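Grurico Tape Saturation: Set-up and Gain Matching
Section 2 of the user guide, by Padmavathi Varma

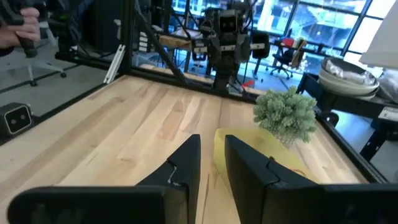
Black two-finger gripper held open above a light wooden tabletop.

Tape plug-ins have a habit of sounding wonderful for the first 10 seconds. Most of that is level. Grurico adds gain as you raise Drive, and a louder track nearly always wins. Follow the steps below before you decide you like it.

1. Insert Grurico on a single track. Leave the mix bus alone for now, whatever the forums say.

2. Set Drive to zero, Bias to center and Mix to 100 percent.

3. Play the loudest part of the song and adjust Input until the meter sits just under the red mark. The needle is slow on purpose, so drums will read lower than they are.

4. Raise Drive until you can clearly hear the effect, then back it off a little.

5. Lower Output until the track is as loud as it was with the plug-in bypassed. Use your DAW's loudness meter for this. Your ears have already picked a side.

6. Toggle Bypass with your eyes closed. If you can't tell which is which, remove the plug-in and save the CPU.

Note: The Auto Gain button does part of step 5 for you. It works from an average and is easily fooled by sparse material such as single piano notes. Hicham El Fassi, who wrote the code, wants me to say it is accurate on steady sources. On bass guitar, I'll give him that.

Caution: Do not switch tape speed during playback. The filters reset and you may get a loud click – turn your monitors down first.

Low-end bump
The Bump control lifts a band centered at around 100 Hz. It is a plain EQ boost with some compression behind it. If you already have a boost there, choose one or the other.

Noise
Hiss is off by default. Turning it on will not glue anything together. With many copies of the plug-in running, the hiss adds up fast, so use the Group Noise switch if you insist.

Presets
Presets marked "Prarner" were made by Tzu-hsuan Lau on a different set of monitors from mine. Treat them as starting points and repeat steps 3 to 6 after loading one. A preset can't know how hot your track is.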